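Robot Handling and Safe Practice
Handout 6: The shelf unit incident, and what we can wring out of it
Revised April 12, 2023

Bring this to the session. You don't need to have read Handout 5, which is just as well, as the printer ate most of the copies.

1. Background

The Granby rig is a two-armed, two-legged robot with articulated hands, and the job it had been given was dull on purpose. It was to work on wooden furniture: reach in among the panels, take hold of a part, move it a short way, let go. Furniture is a good test because it is cheap, it is stiff, and it has corners where you would least like them. The controlling software was Jakab, which most of you met last term and some of you have forgiven.

A run is one attempt at one reach. By the time of the fault the Kenimcombe lab had logged 2,206 runs on the task, and the stop button had been pressed in 18 of them. Keep both figures in mind. The second one looks very respectable next to the first and it is the reason people had stopped reading the log.

2. What the working position is like

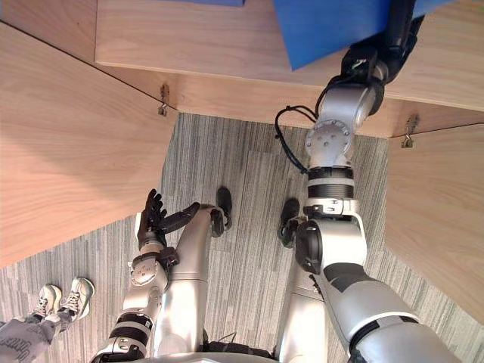 The first thing to settle in any incident is where everybody and everything was allowed to be. The lab's rule sheet gave a keep-out distance for the arms and said nothing whatever about the legs. It assumed that the base of a robot stays put, a reasonable thing to assume of a machine bolted to the floor. The Granby rig isn't bolted to the floor. A stumble on carpet takes the whole reach envelope with it, and the tape on the floor does not shuffle along to keep up.

Note also that the rule sheet said "operator" throughout, in the singular. There were two people on the rota for that session and each believed the other one was the operator. So there was one stop button, two people, and nobody with a thumb on it.

3. The fault

On run 287 of the June series the right arm was told to close on a panel and lift. The fingers closed and the force reading came up to its target. Jakab took this to mean "I am holding the panel" and began the lift.

What the hand was holding was the panel and also part of the frame next to it. The frame declined to be lifted. The wrist motor pulled, the force reading climbed, and Jakab, which had been set to guard against dropping things, treated the rising force as a sign of a heavy load and gripped harder. Please read that sentence twice. Every part of the system did what it had been asked to do.

The arm carried on like this until a joint in the frame gave. All the stored strain came out at once, the arm swung up and outward, and the rig took a step to catch its balance. No one was hurt. The unit was less fortunate.

4. Why the reading was believed
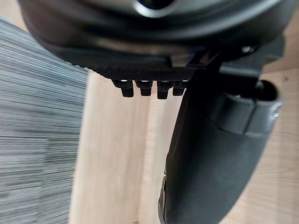
A force reading tells you how hard, and it is silent on the question of what. If you squeeze a board and squeeze a board plus a bit of its neighbour, the number at the wrist can come out the same to the last digit. To tell them apart you need something else: the gap between the fingers, a second view, or a small test movement before the big one.

The finger gap was in fact being recorded. It was wider than it should have been for one panel, and it sat in the log in a column headed "misc". The Arkeck safety box, which can halt the arms without asking Jakab's opinion, had an input for exactly this sort of thing. The input had been left spare, for later.

Things worth writing in the margin:

A target that has been reached is not proof of a task that has been done.
Never let one reading both start an action and confirm it.
A response to rising force must have a ceiling. "Grip harder" with no ceiling is a plan for breaking something, and the software doesn't mind what.
If a column is called "misc", go and look in it.

5. What was changed

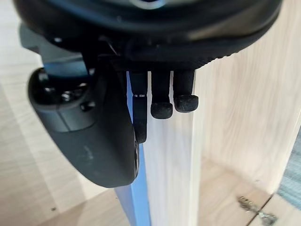 Emrys objected to all this when an earlier version of the handout went round, saying that the finger gap is a poor thing to lean on, as fingertips wear and the gap drifts with them, and that a test lift of a few millimetres would have caught the fault on its own. The point is fair. The test lift is now in. The gap check stayed in as well, with a note to zero it at the start of each session, and we shall see who remembers.

The other changes:

The grip force has an upper limit, held in the Arkeck box where Jakab can't get at it.
The wrist is stopped if force rises while height does not.
The keep-out distance is measured from the furthest point of the arm plus one step of the legs.
One named person holds the stop button and says so out loud before each run. It feels silly for a day or two.

The series was taken up again and the total now stands at 2,469 runs. I would rather you didn't find that number comforting. See section 1.

6. For the session

Come ready to talk about the following. Half a page of notes will do.

Draw the chain of events in section 3 and mark each place where a person could have broken it. Then mark where a person would have broken it on a slow afternoon.

Find one single-reading decision in your own project code. If you can't find one, swap code with a neighbour and look in theirs.

Write a keep-out rule for a machine that walks, in two sentences that a visitor could follow.

Reports go in the usual tray. The stapler is still missing.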